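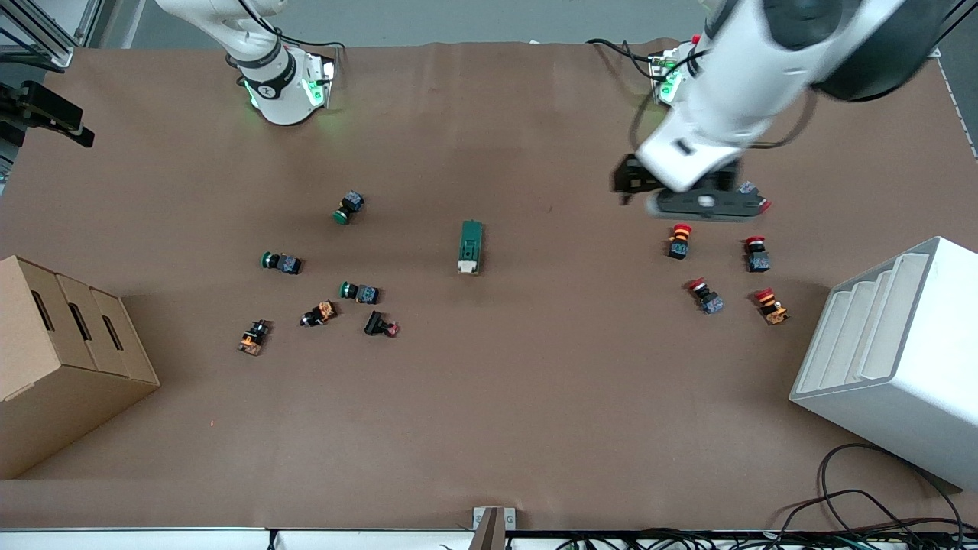

Switch components and a green terminal block set out on brown paper.

Caring for your work table: paper coverings, small parts and storage
Uststead Community Workshop — Member Information
Updated 9 January 2020

Members are asked to cover the table before beginning any job that involves glue, oil, paint or small components. The workshop supplies brown paper on a roll beside the sink. Members working at home may use any heavy, uncoated paper. Newspaper is acceptable for painting but is not recommended for electrical or clock work, as the ink transfers to light-coloured plastic and the print makes small screws difficult to find.

Laying the paper
Cut the sheet long enough to hang over both ends of the table by a hand's width. Lay it with the curl facing down and smooth it from the centre outwards. Fix the corners underneath with low-tack tape. Masking tape left on a varnished surface for longer than 2 days may lift the finish when it is removed.

If the paper will not lie flat, roll it the opposite way around a broom handle and leave it for an hour. Do not iron it on the table.

Setting out parts
Work from one side of the sheet to the other in the order in which the parts came off. A pencil line beneath each group, with a word or two beside it, will save time if the job is set aside overnight. Colour is a useful guide where parts are otherwise alike, and buttons with green caps should be kept apart from those with red. Screws are best left beside the piece they belong to. Where they must be moved, press them through the paper of a labelled envelope so that the threads hold.

Springs and clips should go directly into a lidded tin. Egg cartons hold 12 small items neatly but tip easily, and should be kept away from the edge of the table.

Cleaning
Plastic housings may be wiped with a cloth dampened in warm water and a drop of dish soap, then dried at once. Do not use methylated spirits on coloured caps, which may cloud. Metal contacts should be brushed with a dry, soft brush. Household wiring and anything connected to the mains must be left to a licensed electrician — this applies to members of every level of experience.

Marks on the table itself
White rings on a waxed table will often respond to a little petroleum jelly, left overnight and buffed off in the morning. For dried wood glue, lay a warm, damp cloth over the spot for ten minutes and lift the glue with a plastic scraper. Oil that has soaked through the paper should be covered with cornflour, left until the powder darkens, and brushed away. Two applications are usually needed.

Ms Mei Alcantara has prepared a separate sheet on re-waxing, which is available at the front desk. Members with laminate tops should disregard it.

Storing and re-using paper
A clean sheet may be used several times. Roll it with the working side inward and stand it upright in a dry cupboard. Paper that has caught oil or solvent must not be rolled or placed in the recycling. Spread it flat outdoors until fully dry, then dispose of it in accordance with the directions on the product label.

Supplies
Rolls may be purchased from the front desk at $19 each. Orders for the May delivery should be given to Mr Fuad Chala in writing, with the member's name and locker number. Lockers 171 and above are in the rear hallway.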